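Hand-held grippers get a home of their own at Podia

The folks at Podia in Trukelov have spent the winter getting their hand-held grippers into better shape, and if you have ever tried to keep a tool going that gets picked up, squeezed and set down all day long by a dozen different people, you will know that is no small chore! The small automation workshop now has a proper bench for looking after them, a written routine that everybody follows, and (this is the part they are proudest of) a practice pile of soft toys where each gripper gets tried out before it goes back to work.

Agata Zuccaro runs the bench. She came to Podia in September from the repair counter at Humphreys, the appliance shop many of our readers will remember, and she brought her own screwdrivers and a firm belief that most trouble starts with a loose screw.

"People come to me and say the gripper feels funny," she told us, laughing. "Well, funny how? So the first thing I do is put it in my own hand and close it very slowly, and nine times out of ten I can feel it before I see it. One finger is getting there ahead of the other one."

The fingers are where most of the work goes. They are black plastic with a slot through each one, held on with small silver screws, and Agata takes them off, wipes the faces down with a barely damp cloth and looks along each edge under a lamp for nicks. Then the fingers go back on with the screws just snug, the gripper is closed so that the two tips find each other, and only after that does she tighten everything up for good. If you tighten first and line up afterward, she says, you will be doing it all over again by lunchtime.

After that come the strap, the buttons and the lens, which gets a soft brush and then a clean cloth, always in that order, so that grit is not rubbed around. A gripper is due on the bench after every 300 grabs, or sooner if whoever is using it has a complaint. The users keep the tally themselves on a card, and Agata is quite strict about the card.

Then it is off to the toys, and this is where visitors tend to linger. Soft things are a good test of a freshly set pair of fingers, according to Berwyn Lewis, who plans the day's work. A hard block will forgive you, he explained, and sit still between two fingers that do not quite agree, but a plush toy will roll or twist or slide off to one side and show you straight away that something is out of line. The big white one is everybody's favorite. It has a blunt rounded nose that is just the right sort of shape for closing on, and it is soft enough that a badly set finger does it no harm.

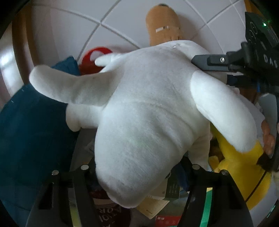
Trying the fingers on the big white plush, with its yellow neighbor tucked under one flipper.

The toys are left in among cloth, books and whatever else is at hand, on purpose. "A tidy table would be lovely, and it would teach us nothing," said Berwyn, who admits that his own desk is run along the same lines. Whoever is doing the trial goes in from above, brings one finger down on each side, and closes gently. If the toy comes up level, it goes down again and the next one gets its turn. If it swings, the gripper goes back to Agata with a note.

The new routine was worked out together with Corrado Guerra of Zornuvton, who supplies the workshop with spare fingers and who drove over twice in the snow to help get the settings right. The whole bench, lamp and drawers and all, came to $950, and the first order of spares added another $501. Corrado is now cutting a batch of 100 screws to a slightly longer length, after Agata noticed that the short ones work themselves free if a gripper is carried around in a bag.

Kenza Radwan, who has used the grippers longer than anyone else at Podia, says the difference shows up mostly in her wrist. A tool that closes evenly does not need to be coaxed, and she goes home a good deal less sore than she did last winter. She would still like a softer strap, please, and Agata has promised to look into it as soon as the drawers are labeled.

Podia will open the workshop to neighbors and school groups later in the spring, and visitors will be welcome to have a go at the toy pile themselves. Carys Gwynne is taking names at the front desk, and she asks that groups bring one grown-up for every few children and leave wet boots by the door.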